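Setting Up a Play Kitchen Corner in a Shared Playroom

Bikonbridge Family Library, Guidance for Branch Playrooms

This page explains how to plan, stock and maintain a play kitchen corner in a branch playroom. It applies to all Bikonbridge branches, including the Rumlow and Foulkes sites, and replaces the earlier sheet on pretend play areas. Branches that already have a kitchen corner should check their layout against the steps below before the end of April.

Before you start

Read the room plan kept in the branch office. The kitchen corner must not block a door, a heater or the route to the restroom. You will need:

A play stove and sink unit, or a combined unit
A low table with rounded corners
Two open storage bins and one bin with a lid
Play food, plates and cups
A washable floor mat
Picture labels and clear tape
The branch toy record

Step 1. Choose the location

Select a corner with walls on two sides. Children tend to stay longer in a space that feels enclosed, and staff can see the whole area from a single point in the room. Keep the corner away from the book shelves and the painting table. Place the mat first and press down its edges so that no corner lifts.

Step 2. Place the large items

Set the stove and sink unit against the longer wall. Fasten it to the wall with the bracket supplied. A unit that cannot be fastened may not be used in a public session. Put the low table at least 2 feet from the unit so that children can stand on both sides of it. Chairs are optional and are often left out in smaller branches, where they take up room that is better used for standing play.

Step 3. Select the play food

Limit the first set to 9 pieces of food. A small set is easier to sort and easier to clean, and children share it more readily than a full bin. Include vegetables as well as fruit, bread and prepared dishes. Shapes that differ clearly from one another help younger children learn the names.

Each piece must be too large to fit in the small parts tester. Check for splits, loose seams and peeling paint. Pieces with magnets or hook-and-loop strips should be pulled apart and examined on the inner face.

Food and plates may be bought separately. Plain plates in pale colors work well because the food stands out against them and children can see what has been served.
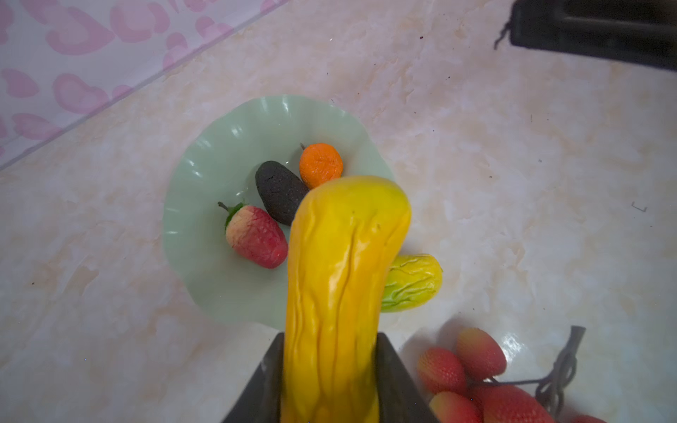 Yellow toy squash with a pale mint-green plate.

Branches ordering through the Culis catalog should use the branch account and send the packing slip to the main office. The approved list has 141 items, and most branches will need only a small part of it. Donated play food is accepted only if it is clean, undamaged and free of fabric parts that cannot be washed.

Step 4. Label the storage

Attach one picture label to the front of each bin at a child's eye level. Use a picture and a single word, such as "plates" or "food." Attach a matching label to the shelf where the bin belongs. Keep the bin with the lid for items waiting to be cleaned, and store it out of children's reach.

Step 5. Introduce the corner

Open the corner during a quiet session. Show the children where each item is kept, and let them begin without further direction. If adults wish to join in, suggest that they take the part of a customer or guest. Simple questions work best:

What are you cooking today?
Which vegetable goes in the soup?
Who would like to set the table?

Up to four children may use a standard corner at one time. If others are waiting, offer a second activity close by.

Step 6. Clean and check

After each session, place any item that has been in a child's mouth in the lidded bin. Wash hard plastic pieces in warm water with mild soap, rinse them and leave them to dry on a rack overnight. Wooden pieces should be wiped and must not be soaked.

Every Friday, compare the contents of the bins with the toy record. Note missing pieces, and remove anything that is cracked or has sharp edges. Damaged pieces are to be discarded, not repaired.

Changing the set

Exchange part of the food set every 9 weeks. Keep a few familiar pieces in place so that regular visitors still recognize the corner. Items taken out may be passed to another branch, provided that both toy records are updated on the same day.

Requests for replacement units or wall brackets should be made on the equipment form, available at the branch desk.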